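Hutden Desk Recordings: README and data card

Last updated: January
Reading time: 6 minutes

We use cookies to remember your settings. Accept | Manage

What you are downloading

Hutden is a set of 1413 short recordings of one job: taking hold of a drinks bottle on a desk with a hand-held gripper. A person holds the gripper, the camera is fixed to it, and the recording starts and stops by a button. Of those recordings, 747 passed our checks and sit in the folder called "kept". The others are in "rejected", each with a reason code, and we would ask you to look through them before you quote a number from the first folder.

The checks follow the Meltell notes, a set of rules for recording and labelling that our group and two neighbouring ones agreed to use. I was against adopting them whole and still am on some points. This card says which rules we followed, which we bent, and which I think do very little apart from making a data card look responsible.

What the set is for

Training and testing grasp models on a small, upright, mostly rigid object with clutter behind it. It may also be useful if you are studying how much a model leans on background.

It is a poor choice for anything to do with safety around people, and I would be suspicious of any claim that a model trained on it "handles household objects". It handles bottles, on desks, approached by someone who already knew where the bottle was.

Recording rules

1. Stand the object upright with its cap on before pressing the button. If it falls during the approach, keep recording. Falls are coded F and go to "rejected", where they are more use than most people think.

2. Start with the fingers fully open. The Meltell notes ask for "a natural starting pose", a phrase that three people will read in three ways. Open is something you can check.

3. Bring the gripper in so that the object stays between the fingers in view throughout. Tilting is allowed. Swinging round the side to get a better look is coded S.

4. Close low on the body of the bottle, below the label if there is room. Labels wrinkle and slip, and a few early recordings were spoiled by it.

5. Don't tidy the desk for the recording. This is the rule I argued for hardest. Earlier sets, including our own Semum, were made on bare tables under even light, and then we all acted surprised when the models did badly in an office. Shelves, cables, papers, other bottles: leave them.

6. Don't arrange a mess either. A staged clutter is as easy to learn as a bare table.

7. Leave the room lights as the people working there have them. Ceiling lights in view are fine. If a light washes out the object itself, code it L.

8. Check what can be read or recognised in the background before release. Faces at a size where someone could be named, staff lists, post with an address on it: all of these mean the recording is held back until somebody other than the recorder has looked at it. The rule in the notes only covers people who are present in the room. Ours also covers posters and photographs on walls, which a wide lens picks up very easily.

9. One recorder does no more than 100 recordings in a sitting. Hands get lazy and the approaches start to look alike. I have no proof that this is the right limit. The notes give it without a source, and I would like to see one.

Open and closed states

Every kept recording has an open label and a closed label. "Open" means both fingers are clear of the object on either side. "Closed" means both fingers are against it. There is no third label, although there should be, for the moments when one finger touches first. The tool we use for labelling, Lewis, offers only the two, and labellers were told to mark one-finger contact as open. Treat the boundary with care.

A single picture marked "closed" tells you the fingers are on the bottle. It does not tell you the grip would hold. I have seen published results where the two were treated as the same thing, and the scores were lovely.

Open label first, closed label second:
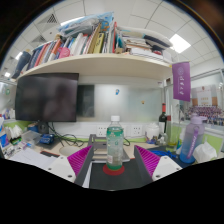
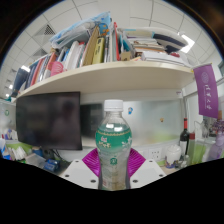 Reading a success figure

The word "success" appears in the labels file because the format required it. In this set it means that the bottle was held at the end of the recording. It doesn't mean it was lifted to any given height, moved anywhere useful, or put down again without spilling. If your paper reports a success rate on Hutden, please give our definition beside it. If you have changed the definition, say so in the same sentence and not in an appendix.

Please also say how you split the data. We supply a training list of 500 recordings, with the rest of the kept folder for testing, and no desk appears on both sides. Random splits by picture put near-copies of the same moment in training and test. They give excellent numbers and are worth very little.

Known faults

The range of objects is narrow. Clear plastic bottles with wrapped labels make up most of the set, and a good share were recorded nearly full. A model could learn "white cap above coloured label" and look clever for quite a while. We tried covering the caps in a small trial and the grasp point wandered. I would not call that a finding, but try it on your own model before you trust it.

The fingers are a strong magenta in every recording. This makes them easy to pick out by colour, and it also means a model may have no idea what to do with black ones. Colour changes added in training help somewhat. Recording with other fingers would help more, and we haven't done it.

The lens is wide and the corners go dark. Straight shelves bend. We supply the lens correction file but the recordings are uncorrected. If you correct them, keep the originals, as one group we shared with did not and then could not compare anything with anybody.

The recorders were all adults used to the tool. Their approaches are smoother than a robot arm is likely to manage, and nothing in the Meltell notes deals with that gap. To my mind it is the largest hole in them.

Rules we did not follow

The notes ask for a "diversity score" for each release. We worked one out, found that it went up when we moved the same bottle to a different corner of the same desk, and left it out.

They also ask for a statement that the data is "free from bias". We can't make that statement and I doubt whether anyone can.

Permission and removal

People whose desks were recorded gave written permission and may withdraw it. When that happens the recordings come out of the next version and the change log says that something was removed, without saying whose. If you hold an older copy, you are expected to delete the same files. We have no means of making you do it. Check the change log before each new round of training.

Changes in this version

Reason codes added for every rejected recording.
Two labels swapped in the Semum overlap list, now corrected.
Lens correction file replaced. The old one was for a different lens, and results that used it should be run again.

Get an email when this page changes. Enter your address to join the newsletter. Unsubscribe at any time.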